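Household and Small Office Organisation
Handout 7: Cables, leads and chargers

Reading before the session: the sorting notes from Handout 6. Bring a bag or box of cables from home if you have one. Untested cables are fine.

1. Where this fits in the course

Up to now we have worked on things that keep their shape. Tins stack, books stand up, folded towels stay folded if you leave them alone. Cables do none of this. A drawer of cables that was tidy in April can be a knot by the summer without anyone doing more than opening and closing it.

Most people also own more of them than they think. In the practice lot we use in class there are 300 pieces, collected from clear-outs at the Penner building and from two house moves. A good part of that lot is duplicates. You will work on a small portion of it at a time.

By the end of the session you should be able to coil a lead so that it opens without twisting, choose a tie that suits it, divide a mixed pile between bins, and write a label that someone else can follow.

2. Clearing the work surface

Use a table and not the floor. You need to see both ends of every cable, and on a carpet the thin ones disappear. Clear everything off that isn't a cable, a bin, a tie or a label. Cups go on the windowsill.

Put the bins at one side, the side you don't write with. Leave the middle free for coiling. If you are working in pairs, one person untangles and the other coils, and you swap halfway through.

Plastic tubs without lids are best at this stage. Lids get in the way and people start closing boxes before the sort is finished. Two different colours help, as you can say "orange" or "white" to your partner without stopping to read anything. A cut-out handle is useful if the bin is going on a shelf above shoulder height.

3. Untangling

Start from a plug, never from the middle. Find one end, hold it loosely and work backwards through the knot, opening the loops with your fingers. Pulling makes the knot smaller and harder. If two cables are wound together, free the thicker one first.

Large multi-pin connectors are the usual cause of a bad tangle. Feed the smaller end through the knot if you have a choice.

Do not cut anything to save time. If a cable is damaged, put it aside for the discard pile and deal with it in section 7.

4. Coiling

There are two methods in common use and we will practise both.

Simple coil. Hold one end in your weaker hand. Bring the cable round in loops of even size and lay each loop beside the last. Good enough for anything short, such as phone charging leads, and for flat cables.

Over-under coil. The first loop goes over in the ordinary way. For the second, turn your hand so that the cable goes under and the loop lies back against the first. Carry on, one over and one under. The twist put in by one loop is taken out by the next, and the cable pulls out straight afterwards. Use this for extension leads, network cables and anything longer than your outstretched arms.

Loop size matters more than people expect. A loop the width of your hand suits a thin lead. Thick mains cable wants something closer to a dinner plate. If the cable springs open as soon as you let go, the loops are too small for it.

Do not wrap cable round your elbow. It is quick, but it puts a twist in every turn. Do not wrap a lead tightly round its own power block either. The point where the cable leaves the block is the first place to fail.

Leave a short tail with the plug showing. When you come to look for a cable you look for the plug, and if it is buried in the loops you will end up undoing the coil to find out what it is.

5. Ties

Hook-and-loop strips: reusable, soft, easy to open. The best general choice. The Cletel strips in the class box can be cut to length with scissors.

Wire twist ties: the kind that come with new equipment. Keep them. Fine for light leads, not strong enough for mains cable.

Elastic bands: they dry out, go sticky and leave marks. Avoid for storage of more than a few weeks.

Plastic ratchet ties: they have to be cut off each time, and it is easy to nick the cable when doing so. Leave them for cables that are fixed in place behind a desk.

One tie is enough for a short lead. Put it across the loops on the side opposite the plugs. A long lead takes two ties, one at each side of the coil.

If you run out of ties, leave the coil loose and lay it flat. A loose coil handled gently is better than one tied badly.

6. Sorting and choosing bins

Sort by what the plug fits, not by colour or length. Colour is tempting when a batch all matches, but the same colour of cable may be sold with several different ends.

For a household, these groups are normally enough:

Mains power leads
Chargers and charging cables
Network and telephone
Screen and sound
Not known

The "not known" group should be small. Give yourself one pass at it with the equipment in front of you. Whatever is left goes in a bag with the month written on it. If nobody has opened the bag by the next yearly sort, let it go.

Match the bin to the coil. A wide, shallow tub takes large coils laid flat in a single layer, and you can see all of them. A tall, narrow bin is better for small coils stood on edge like files. Filling a tall bin with flat coils means that the one you want is always underneath.

Fill to three quarters and stop. Cables need slack space at the top or the loops catch on each other when you lift one out.

If you have more groups than bins, use paper bags or cardboard dividers inside the larger bin. The Hondmont divider sets are shown in class for size only, and cut-up cereal boxes do the same job.

7. What to keep

Work out how many you need of each type, then add one spare. For a household with 8 devices that charge from the same kind of lead, you don't need 8 leads, as they are rarely all charging together.

Discard any cable with:

split or cracked covering
bent or missing pins
scorch marks on the plug
a loose feeling where cable meets plug
tape repairs of any kind

Discarded cables go to electrical recycling and not into general waste. Check whether your local site wants the plugs left on.

8. Labels

Label the bin first, then the individual cables if there is a need. On the bin, write the group name in large letters on the side that will face outwards. Masking tape and a thick marker work well. The Braltov label maker is available, but it takes longer and the tape is harder to remove when the contents change.

On a cable, fold a piece of tape round it near the plug to make a small flag. Write what it belongs to: "printer", "hall lamp", "old laptop". Don't write only the type of plug, which anyone can see.

9. Practical task

Each pair takes 11 cables from the practice lot and two bins of different shape.

Untangle all of them and lay them out separately on the table.
Set aside anything that fails the checks in section 7.
Coil the rest. Use the over-under method for at least one long lead.
Tie those that need it.
Decide which group goes in which bin and be ready to say why.
Label both bins.

Swap tables with another pair. Ask them for one cable by its use and see how long they take to find it in your bins. If they have to lift out more than two coils to reach it, look again at how the bin is filled.

10. For next time

Do one drawer or one box at home using the same steps. Note down how many duplicates you found and which group was the largest. We will use these notes when we plan shelf space in Handout 8, so bring the measurements of the shelf or cupboard where your bins are going to stand. Width and depth are needed, along with the clear height up to the next shelf. 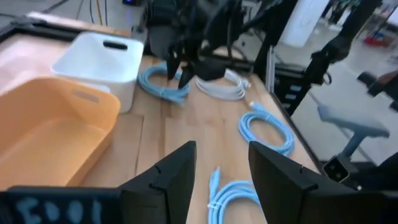
Measure the inside of the cupboard with the door closed if you can manage it, or allow for the hinges, which take up more room than they seem to. Bins should be measured at the rim, where most of them are widest.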